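Doltlow Community Meeting Rooms: progress report to the Ouali Fund

Reporting period: second quarter of the grant

1. Summary

The grant supports the refurbishment and reopening of the meeting rooms at Doltlow, on the north side of Lulorport, for use by local groups. Work on the ground floor is complete and the rooms have been open to bookings since March. Work on the upper floor is behind the agreed programme by three weeks. Spending remains within the approved budget.

2. Use of the rooms

A total of 197 bookings were made during the period, against a target of 180. Thirteen groups now hold a regular slot, among them a language class, a debt advice session and a choir. Evening use is strong. Morning use is lower than forecast, and we propose to offer a reduced rate before noon in the next quarter.

3. Waste and running costs

The condition attached to the second payment asked us to reduce general waste. Separate collection of paper cups began in April, and users are asked to stack cups before putting them in the bin. The collection charge is now billed by weight, and the first two invoices were lower than the old flat rate. A deposit scheme for china mugs was considered -- the cost of washing up made it poor value at present.

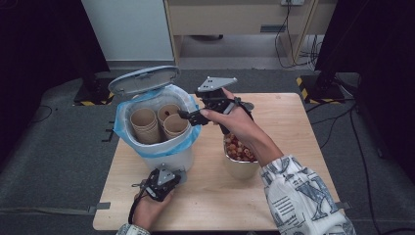
Paper cups stacked in a lined bin, ground floor.

Heating costs were higher than planned. The controls fitted by Zornetti were set to run through the night for the first five weeks. The settings have been corrected and the firm has agreed to a credit of £1,000 against its final invoice, which will be shown in the next financial return.

4. Furniture and fittings

Delivery of 20 tables was completed in May. The tables have a light wood finish and were chosen to match those already in the building. Two were returned with damaged legs and have been replaced at no charge. Chairs for the upper floor are on order and will be held by the supplier until the flooring is laid.

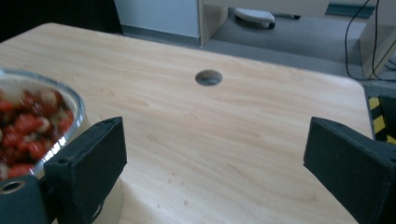
5. Risks and next steps

The main risk is further delay to the upper floor. The fire doors must be inspected before the rooms can be let, and the inspection cannot be booked until the second staircase has been painted. We ask the Fund to agree a revised completion date at the end of September -- no additional money is requested. The booking policy will be reviewed in July and a copy sent with the next report.

Doltlow Community Meeting Rooms, Lulorport | Contact us | Privacy | Back to top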